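### 4.3 Do published waiting times tell us anything about rural clinics?

The claim we examine in this section is one that the district health office has repeated in each of its annual statements: that waiting times at the outlying clinics have fallen, and that the fall is owed to the new appointment system. We think the first half of the claim is doubtful and the second half is unsupported.

The published figures rest on 823 visits recorded across the clinics at Trerwood and Tekmont. A visit enters the record when a clerk writes down an arrival time and a nurse later writes down the time at which the patient was seen. If either entry is missing, the visit is dropped. The office treats these gaps as random. We were given access to the paper registers, and they do not look random to us. At Trerwood the second entry is missing far more often in the late morning, when the benches are full, than at eight o'clock, when they are not. A nurse with a queue at the door does not stop to look at the clock. The visits that survive in the data are therefore more likely to be the quick ones.

Of the 823 visits, 466 come from Tekmont, although Trerwood serves the larger population. The office gives no reason for this. Rodrigues, who collected the registers for the present study, was told by one clerk that Trerwood had run out of the printed forms in January and had used school exercise books until a fresh supply came. The exercise books were never sent to the district. We found two of them in a cupboard, and they hold a further 204 visits, nearly all with both times filled in. When these are added back, the average wait at Trerwood is longer than it was before the appointment system was brought in. We would not build a policy on exercise books either, but it is hard to see why they should be trusted less than the forms.

There is also the matter of what counts as waiting. Under the old method the clock began when the patient came through the gate. Under the new one it begins when the patient is registered, and registration itself now involves a queue. Nandini Rodrigues's field notes describe patients waiting up to an hour to be registered, and then being seen shortly afterwards. In the published tables such a patient has hardly waited at all. A change in definition of this kind may be perfectly sensible for running a clinic, but it makes any comparison with earlier years worthless unless the older figures are worked out again on the same basis. They have not been.

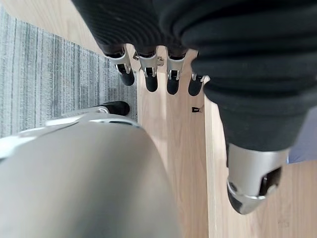 *Figure 3*

The appointment system has a further weakness as an explanation. It was paid for under the Eruvico grant, and the same grant paid for an extra nurse at Tekmont on three mornings a week. The office's report mentions the nurse in a footnote and the system on the cover. If waits at Tekmont did fall, an extra pair of hands seems at least as likely a cause as a booking ledger, and nothing in the design of the scheme lets us tell the two apart. Trerwood had the ledger and no extra nurse. On our reading of its registers, it saw no improvement.

Rai has been put forward as a third case, and officials we spoke to were warm about it. We have left it out. The clinic opened after the system was introduced, so it has no earlier period to set against the later one, and the figures quoted to us in conversation could not be matched to any register we were shown. A success that cannot be checked should not be carried forward into the district's plans — though we note that it already has been, in the request for a further round of funding.

None of this shows that the appointment system does harm. Several patients said they liked having a fixed day, and that may be worth something even where the wait is no shorter. Our complaint is narrower. The district has taken an incomplete record, changed the meaning of its main measure part of the way through, and credited the result to the most visible thing it bought. Section 4.4 sets out what the registers can support once the 204 recovered visits are included and arrival is again taken as the time at the gate, for those pages where it was noted.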